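The Red Ones
By Killian Brunet
April

Search this site Enter keywords Go

By the time Aunt Posetis had been dead a month, the only thing left of hers that I hadn't dealt with was the socks. I had carried them across Kerkano on the 178 bus in a pillowcase on my knees, the way you'd carry a cat you weren't sure of, and then I had put the pillowcase at the bottom of my closet and gone on with my life for a while, if you can call it that.

She'd been a great one for socks. She had worked 40 years in the hosiery department at Leclerc's on Gomonby Street, back when a store would have such a thing as a hosiery department, with a stool on wheels and a brass rail, and she could tell you from across a room whether a man was wearing odd ones. She'd tell him, too. She once stopped a wedding procession on the church steps to tell the groom, and he thanked her for it, or anyway that was how she told the story, and I heard it often enough that I can see his ankles.

So it was an afternoon in April when I finally gave in. I cleared the white table by the big window, where I eat and pay my bills and do most of my staring, and I set out a box with dividers in it and tipped out the first handful beside it. The traffic was going by down there on the highway, all those lanes of people with somewhere to be. My aunt never liked that window. She said it made her feel like she was about to be poured out onto the road, and she always took the chair that faced the kitchen.

The light blue ones I remembered. The black ones could have been anyone's. And then there were the red ones, and I picked one up and just held on to it.

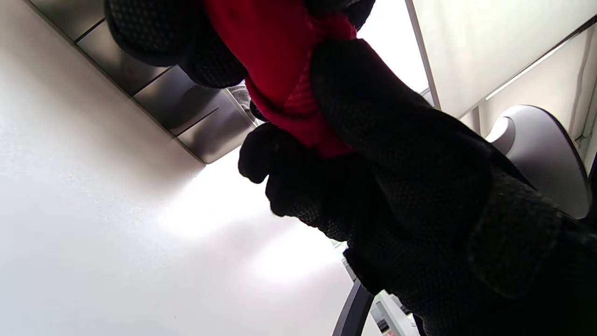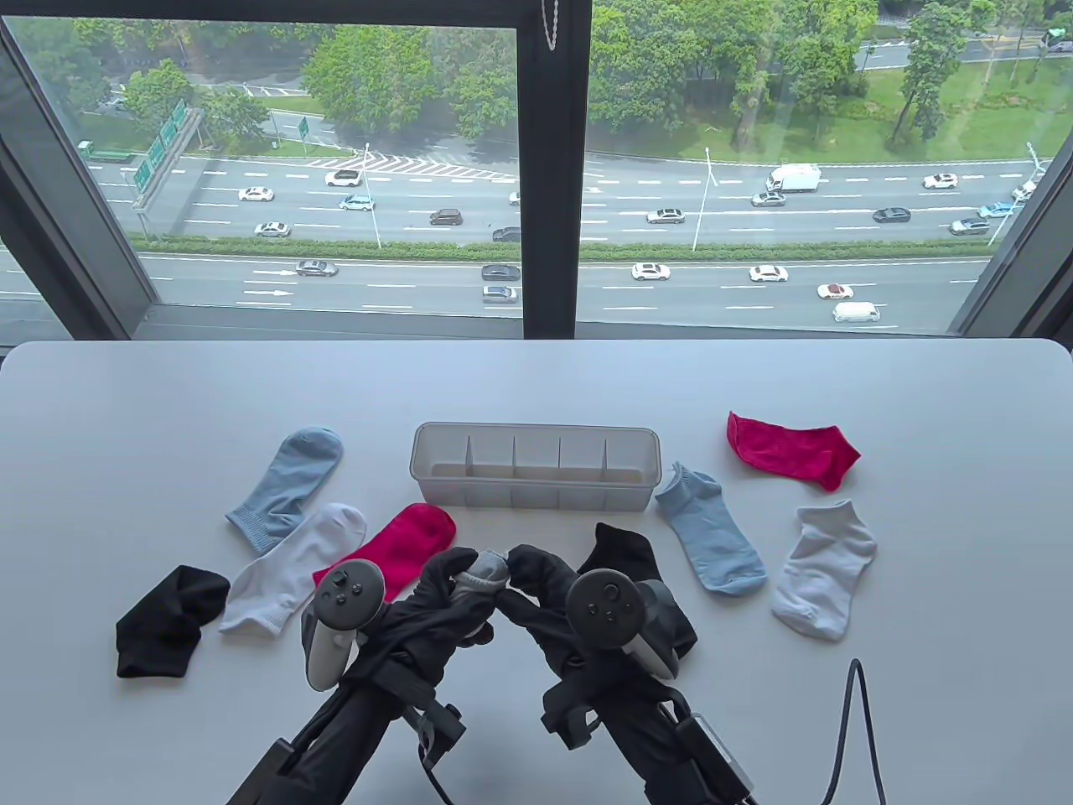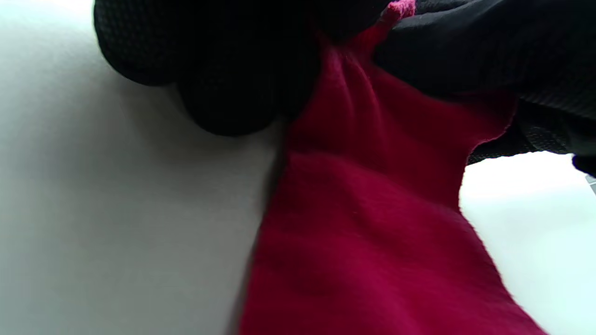 She wore red on the days she had to be brave. I don't think she ever told anybody but me, and she only told me because I was nine and had to go have a tooth pulled, and she sat down on the edge of the tub and lifted the hem of her good gray slacks and showed me. Red as a fire truck. She said she'd worn red to ask for her raise, and to the bank, and the time she drove all night to fetch my mother home from a man whose name we don't use. She said no one can see them and you know they're there the whole time, and that does something for a person. Then she gave me a pair of my own, much too big, with the heels riding halfway up my calves, and off we went to the dentist - and I still cried, I want to be truthful about it, but I cried sitting up straight.

I'd forgotten that. I don't know how a person forgets a thing like that, but I'd had it put away somewhere under the tooth itself, and it took the feel of the sock to bring it back out.

The telephone rang while I was thinking about it, and it was my mother, wanting to know if I'd eaten, and whether the landlord had called about the apartment on Gomonby Street.

"I'm doing the socks," I told her.

She was quiet a good long moment. I could hear her kettle starting up behind her.

"Are the red ones there?" she said.

I said they were. I hadn't known that she knew. I sat down in the chair that faces the kitchen, with the phone against my ear, and neither one of us said much, but we stayed on the line until her kettle had boiled and quieted down again.

"Bring them on Easter," she said. "You can have the left."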